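Tralano Reuse Program – Progress Report, Second Period
Prepared by Li-hua Liu for the Grendholm Fund

Summary
The program collects retired office computers, repairs or strips them, and passes working units to adult education centers. Intake in this period reached 1276 units, against a cumulative total of 3258 since the grant began. Spending is within budget on all lines except freight.

Intake and sorting
Units are weighed, logged and graded on arrival. Grade A goes straight to data erasure, grade B to repair and grade C to parts recovery. The grading sheet was shortened in March and now fits on one page. Most grade C units still yield a usable motherboard or power supply. 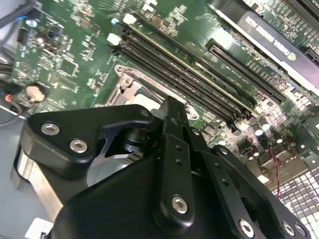

Data erasure
All drives are overwritten and checked before leaving the secure room. Drives that fail the check are shredded by Orkico under the existing contract. Certificates are filed by batch number – copies are available to the Fund on request. One batch was held back while a missing serial number was traced, and was released after the log was corrected.

Distribution
Sixteen centers received equipment in this period. The Riihimäki center took the largest share and has asked for a second delivery before the fall term. Each center signs a two-year loan agreement, after which ownership transfers.

Requests are now weighted toward desktops with at least two memory modules fitted.
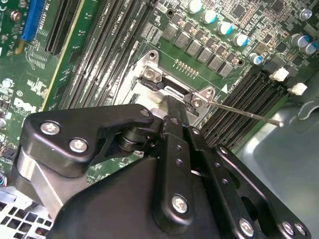
Laptops remain in short supply, and six centers are on the waiting list. Donor firms tend to keep laptops longer than desktops, so the program will approach leasing companies in the next period.

Budget
Freight is over plan by more than 6 percent. The excess comes from partial loads on the northern route. Loads will be combined from next month, with pickup at 7 a.m. in place of the afternoon slot. Unspent training funds are carried forward and no transfer between lines is requested.
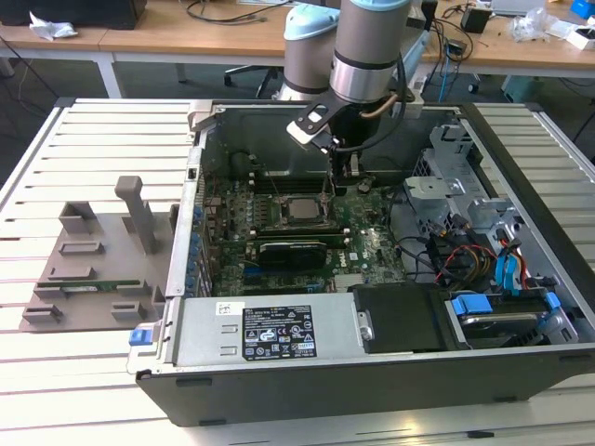 Will the freight overrun affect the number of units delivered?
Deliveries stay at the planned level. The difference is covered by the contingency line, which has not been drawn on before.

Next period
– Renew the shredding contract
– Issue the revised loan agreement to all centers
– Report failure rates by grade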